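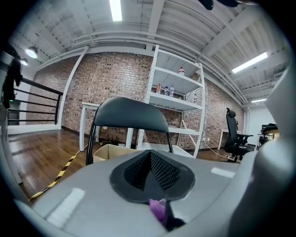

Search notebook Go

24/12/2020

Loft, storage along the brick wall. Abílio Frade wants the white shelving kept for Haton samples and says it will take 300 of them. I doubt it. Four shelves, and the bottles always creep back. Water bottles on the second one again, one with a red cap up top.

Measured the unit at 191 cm tall, 39 deep. The Pellovdale crates are deeper than that, so they would stick out over the front. He says that's fine. I wouldn't load the top shelf at all until the thing is screwed to the wall, and I don't trust old brick to hold a plug.

Cables under the white table: still a tangle. The Onu labels were supposed to fix this. Labels don't coil anything. Cardboard box can go once someone checks what's in it.

White cord across the floor by the office chair needs a cover. Ask Firnetik for a price in January, last quote took them 9 days.

Contact | © Pellovdale workshop | Back to top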